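Timstead Music Photography Archive
Progress report to the Flonolia Fund, July 2019
Prepared by Corina Zamfir, project lead

Summary

The grant pays for cataloging, rehousing and scanning the Ilie collection of concert and portrait photographs, and for a small public exhibition at the end of the work. Cataloging is ahead of plan. Scanning is behind. Spending is within budget, and we are asking for one change to the schedule, set out below.

Cataloging

The collection came to us in 14 boxes of negatives, contact sheets and prints. Ten of these are now fully cataloged. The remaining boxes have been opened and given a short listing so that researchers can at least see what they hold.

Most of the negatives are 35mm black and white, filed by the photographer in his own order. We have kept that order. His envelopes usually give the name of the venue and the act but leave out the year, and dating has taken up more staff time than anything else. Ecaterina Pop has been matching envelopes against old gig listings and the photographer's invoice books. Where a date can't be confirmed, the record says so and gives the evidence we have.

Two groups of portraits that we had listed as publicity work were in fact shot for record sleeves that were never used. They are the part of the collection outside researchers have asked about most often, and we have moved them up the scanning list.

Scanning

Scanning started late. The film scanner was ordered on time from Raltico but arrived with a faulty film holder, and the replacement took several weeks. During the wait we did the contact sheets on the flatbed, so the time was not lost completely, but the negatives are well short of where we said they would be. 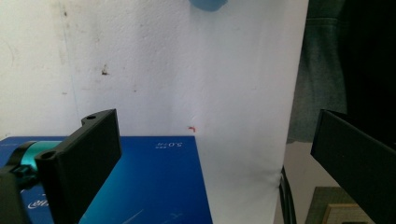 We have since changed the way the work is divided. One person now cleans and sleeves while another scans, and the two swap at midday. Output per day is better and fewer files have to be redone for dust. Every scan is checked at full size before the negative goes back in its box. Files are saved as uncompressed masters with a smaller copy for the website, and both are backed up off site overnight.

Some of the color transparencies have shifted badly toward magenta. We are scanning them as they are and will not correct the masters. Corrected copies will be made only for items chosen for the exhibition.

Rights

The photographer's family has signed the license that covers display on our website and in the exhibition. It does not cover commercial use, and requests of that kind will go to the family directly. A smaller number of prints in the boxes are by other photographers. We have found the rights holders for three of these and have written to them. The rest will be cataloged but kept offline until we hear something definite.

Exhibition

The exhibition will have 50 prints, hung in the ground floor gallery. A long list has been drawn up and will be cut down with the family's help. We plan to show several contact sheets with the photographer's grease pencil marks on them, next to the frames he picked. Captions will be short. Visitors at our last show told us that the wall text was too long and too low, and both points have been noted by the designer.

Budget

Staff costs are as planned. Archival boxes and sleeves came in a little under the estimate. We spent more than expected on cold storage for a batch of acetate negatives that had started to smell of vinegar, and covered this from the contingency line. No other lines have been moved.

Change requested

We ask that the deadline for completing the scans be moved to the end of September. The exhibition date would stay the same and no extra money is needed. The final report would follow once the last files are online.

A full list of cataloged items and a spending breakdown by line are attached. Questions on the catalog should go to Ecaterina Pop, and on everything else to me.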